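Reece Blackburn
Tue 19 October

OK, thread time! We finally have written house rules for the two-arm tabletop bench at Waltport, and I'm way more excited about a document with the word "procedure" in it than any grown person should be.

Some background. Until July our rules lived in people's heads. You learned by standing next to someone from Dawber for an afternoon, and then you went off and did it a little differently (I was as bad as anybody).

What we have now is 4 pages. The first draft was 31! Cutting it down was the hard part and also the most fun part.

Rule 1 - the table belongs to the arms or it belongs to you, never both. If your hands are going over the tabletop, the arms are held first, and you say "hands in" out loud. You say "hands out" before anybody releases the hold. Yes, even when you're working alone. 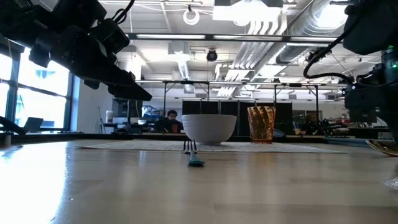
Rule 2 is my favorite. Every layout gets a name and a card before the first run. Place setting, sorting, stacking, whatever it is. The card says which objects are on the table and which ones are allowed to move between runs.

Why I love it: we used to have folders full of runs where someone had nudged a bowl over between takes and left no note. Was that on purpose? Good luck figuring it out three weeks later.

So moving things around is totally fine, we WANT variety. Swap the cup and the bowl, turn the fork, slide stuff off the placemat. Just write it on the card before you release the hold.

Rule 3 - a green light on an arm is not permission. Lights mean different things on different gear, and the Hekora manual and the Plondetti manual don't even use the same words for "stopped." Permission comes from the person running the session, by voice.

Rule 4 - cables. Look at every loop before the first run, with the arms parked and then again with them reaching out over the table. A loop that hangs nicely in one pose can snag in another. This check takes a minute and I used to skip it constantly. I don't now!
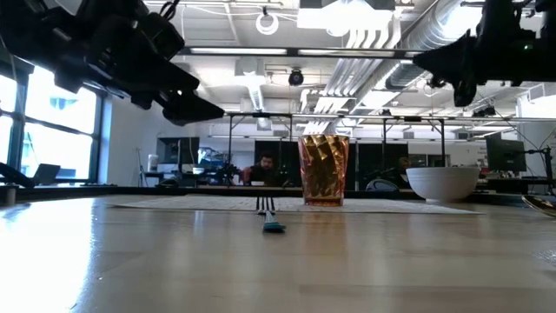
Rule 5 - people at the desks nearby get told when a session starts and when it ends. They don't have to stop what they're doing, they just get to know. We got this one from someone who sits back there, and it was the best comment in the whole review.

Rule 6 - shiny stuff gets a line in the log. Glossy table, metallic cup, daylight through big windows... glare changes all day long. Write down the time and whether the sun is on the table. You'll thank yourself when two batches look nothing alike.

Rules 7 and 8 are about storage and who signs off on changes, so I'll spare you. 8 rules total, and they fit on a sheet taped up by the bench.

Still arguing over one thing: does a new object need a fresh card, or can you pencil it onto the old one? I say fresh card every time. Dawber folks say pencil. If your lab has settled this, please tell me how - I'd love to steal your wording.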